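4.2 Changes in the folding task at the Porholm site

The Porholm linen and garment service handles bedding and clothing for guest rooms and residential clients. Before the trial, one attendant per room stripped, sorted and folded by hand, and the order of steps was left to that person. During the trial the folding step was moved to demonstrated motions: attendants worked with a pair of hand-held grippers, and the recorded motions were used to train the Banura folding controller. The figures in this section refer to 282 folding episodes collected between the start of the trial and the end of May.

Dark garments proved the hardest class for both attendants and controller. Hems and seams give little contrast against the cloth, and a second layer under the first is easily taken for shadow. Attendants reported that they had always found the edge of such items by touch. With the grippers this was no longer possible in the same way, and most of them adopted a two-corner hold, in which the item is pulled out between the tools before any fold is made.

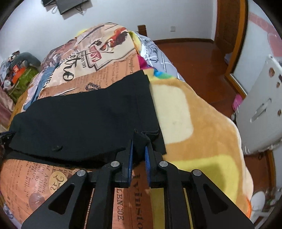

Figure 3. (a) Two-tool hold on a black garment, with the cloth stretched between the grippers over a printed sheet.

The hold added time to each episode early in the trial. It also changed where attention went. In the interviews, attendants described hand folding as something done while looking elsewhere - checking the room, or planning the next one. Gripper work kept their eyes on the cloth for the whole episode. Several of them rated the work as more tiring for this reason, although the arm load measured with the Lindqvist posture scale did not rise.

The second change concerns the work surface. The service's written procedure asks for folding on a cleared table. In occupied rooms this is seldom practical, and folding is done on the bed, on top of whatever cover is in use. Patterned covers were kept in the training set for this reason. A controller trained only on plain surfaces failed on 127 of 900 simulated grasps with a printed background, most often by closing on a printed line that it had classified as a fabric edge. Adding episodes recorded over printed bedding reduced this type of error, but it did not reduce errors caused by bunched cloth.

Bunching follows when the jaws close on more than one layer and the tool is then raised. An attendant recognizes the state quickly and either lays the item down again or takes a new hold with the other tool. Both responses were labeled as recovery and kept in the data.
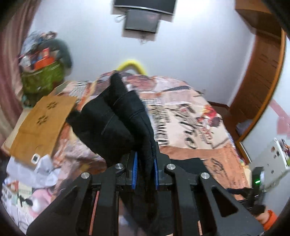

Figure 3. (b) Black fabric held between the ridged pads of one gripper and bunched into thick folds above the jaws.

Recovery is also where the division of labor was least settled. The original plan assigned all recovery to the attendant and all regular folds to the controller. Under this plan attendants spent the shift waiting for failures, and 10 of the interview transcripts contain some form of the complaint that only the awkward items were left for them. The plan was revised so that the attendant could claim any item at the sorting stage. Dark and stretch garments were claimed most often, and towels least often.

The revision had a cost for the site. Claimed items bypass the Grelari tracking software, which logs an item only when the controller starts a fold, and supervisors lost part of the count they used for staffing. A manual entry step was added at the end of each room. Attendants regarded it as extra clerical work - it had not existed before automation - and entries were often made in batches at the end of the shift, so the time stamps for claimed items are not used in the analysis in Section 5.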